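Tolerances Belong on the Drawing, and So Do the Reasons for Them

Most small fabrication shops inherit their drawings. A part was designed years ago, the designer moved on, and the sheet has been copied forward through three or four revisions with its dimensions intact. The dimensions are usually fine. The tolerances are where the money goes, and the drawing says nothing on where they came from.

A typical case is the spacer block used in the Tudden shelving bracket, which Cledholm has made in batches for several years. The sheet calls for a bore position held to a tenth of a millimeter. The mating part has a slotted hole with ten times that clearance. Any machinist can see that the two numbers don't belong together, but a machinist is not free to ignore the tighter one. The shop quotes to it, inspects to it and scraps to it. In one batch of 248 blocks, 30 were rejected at inspection. All 30 would have fitted.

The usual defense of tight tolerances is that they protect the designer. If every part is held closer than it needs to be, the assembly will go together, and no one has to do the stack-up calculation. This is true as far as it goes. It transfers an hour of arithmetic from the design office to the shop floor, where it comes back as longer cycle times, more tool changes and more inspection. The transfer is invisible in the design budget and very visible in the unit price.

My proposal is modest. Any tolerance tighter than the general note in the title block should carry a short reason. Four or five words are enough: "locates bearing," "seals against cover," "clears cable at full travel." If the designer can't supply the words, the tolerance should revert to the general note. A reason code in a separate table would also work, though in my experience tables get detached from drawings within two revisions.

The first objection is clutter. A dense drawing is harder to read, and a crowded sheet causes errors of its own. I take this seriously, but the numbers are small. I went through the Plistside enclosure set, which has 82 toleranced dimensions tighter than the general note. After the exercise, 52 of them had no reason anyone could reconstruct. Removing those left a cleaner set of sheets than the one we started with, even with text added to the remaining 30.

The second objection is liability. Designers worry that a written reason can be held against them if it proves wrong. A wrong reason is still useful to the next reader, who can check it. A bare number can't be checked at all. It can only be obeyed or challenged, and challenging it normally takes an email, a week's delay and a purchase order on hold.
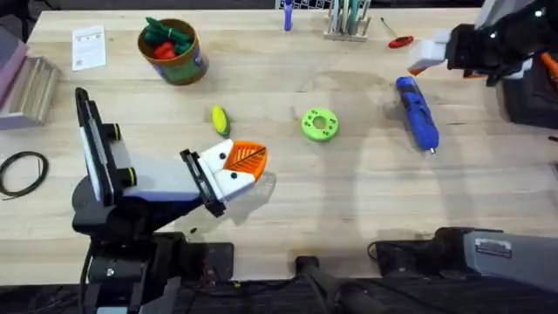
There is also an argument from inspection. Inspectors working from the Seyoum fixture drawings in January measured every feature with the same care, having no basis for doing anything else. With reasons attached, a shop can put its measuring time where function depends on it and sample the rest. That decision should stay with the customer, and it should be written into the quality plan before the first part is cut.

None of this needs new software or a revised standard. The notes field already exists in every drafting package I have used. What it needs is a line in the release checklist, and a checker willing to send the sheet back when the line is blank.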